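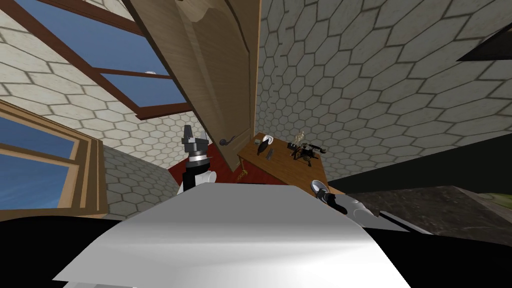

Attachment 1 – render preview, room with wooden desk, two robot arms

Ticket: Licence server drops floating seats overnight
Product: Astex licence manager
Site: Festgate, second floor
Raised by: Anjani Tambunan
Assigned to: Ville Leinonen
Priority: Medium
Status: Resolved, monitoring

Wed 28 January, 08:52 – Anjani Tambunan
Three of us could not open Astex this morning. The message is "No seats available (error 1116)". We have 34 seats and there were six people in the office. Closing and reopening does not help. It was the same on Monday but cleared itself by lunch, so I did not report it.

09:10 – Ville Leinonen
Thanks. Can you send the client log from one of the affected machines? It is in the Astex folder under your user profile. Please also say whether anyone left the program open overnight.

09:31 – Anjani Tambunan
Log attached. Yes, most people leave it open. We were told in November that this was fine.

09:58 – Ville Leinonen
The server shows all 34 seats in use. Most are held by machines that went to sleep during the night. When they wake up they ask for a new seat and the old one is not given back. The idle timeout should release them after two hours, but it is set to 0, meaning never.

10:05 – Ville Leinonen
Checked the change history. The timeout was reset when the server moved to Cestov in November. The old settings file was not copied over, so it has been running on defaults.

10:20 – Tirta Gunawan
Please do not restart the service before 12:00. I have a batch job running and it will fail if it loses its seat.

10:24 – Ville Leinonen
Understood. I will free the stale seats by hand for now and leave yours alone.

10:41 – Anjani Tambunan
All three of us are in. Thanks.

12:15 – Ville Leinonen
Tirta's job has finished. Timeout set to 120 minutes, service restarted, settings file now included in the nightly backup. Seats in use after restart: 6.

12:30 – Amirul Lumenta
Does Tuhumury need the same change? They moved on the same weekend.

12:37 – Ville Leinonen
Yes, same default there. I will open a separate ticket for it. Leaving this one on monitoring until Friday.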